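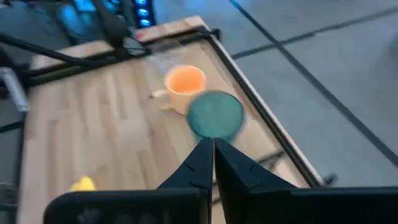
Section 4: Oiling the Benchtop

Your Goldale benchtop leaves our Gatchalian workshop with one thin coat of oil on it, enough to survive the truck and not much more. The remaining coats are yours. Allow an afternoon for the first and resist the urge to invite people over for dinner on it.

Before you start

You'll need the tin of Zoltimthorpe hardwax oil from the carton (383 mL), two sheets of fine sandpaper, a stack of lint-free cotton rags and a metal bucket with a lid. Old T-shirts make good rags. Old towels make a hairy benchtop.

CAUTION: Oily rags can heat up by themselves and catch fire. Lay them flat outside to dry, or drown them in the metal bucket and put the lid on. Do not scrunch them up and leave them in the garage on top of the newspapers.

4.1 First coat

1. Clear the top and wipe it down with a barely damp cloth. Let it dry for an hour.

2. Sand lightly, following the length of the strips. Going across them leaves scratches that stay invisible until the oil goes on, at which point they'll be visible from the street.

3. Vacuum up the dust, then wipe again with a dry rag.

4. Stir the oil with a flat stick. Shaking it puts bubbles in it.

5. Pour a puddle the size of a fifty-cent piece and spread it as far as it will go. Repeat until the whole top is covered, edges included. It will look as though you've been stingy. Good.

6. Wait 15 minutes, then wipe off everything that hasn't soaked in. Anything left behind dries to the texture of a licked lolly.

NOTE: The colour will deepen with the first coat and the seams between strips may stand out more. Kamran Sadeghi on our service line is happy to discuss this with you, though he can't change it.

4.2 Second coat

1. Leave the first coat overnight. In May or thereabouts, if your kitchen is cold, leave it two nights.

2. Repeat steps 4 to 6 above. Skip the sanding unless the surface feels furry.

3. Keep water off the top for 54 hours. Put a note on the kettle if you share the house with teenagers.
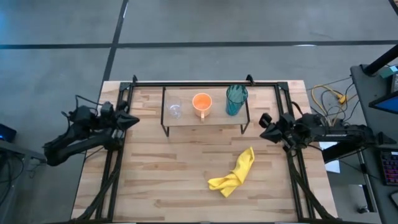 4.3 Living with it

Wipe up spills when they happen. Red wine, beetroot and turmeric are the usual offenders, and curry paste has ended several otherwise happy warranties. Use a trivet under anything straight off the stove.

Re-oil when a few drops of water stop beading and start sinking in. For most households that's twice a year. For households that own a trivet and keep it in a drawer, more often.

NOTE: Do not use spray-and-wipe, bleach, vinegar or whatever your brother-in-law used on his deck. Warm water with a drop of dish soap will do.

4.4 White rings

Rub along the grain with a little oil on a rag, leave it overnight and look again in daylight. If the ring is still there, see Section 5, Sanding Back, and set aside a weekend.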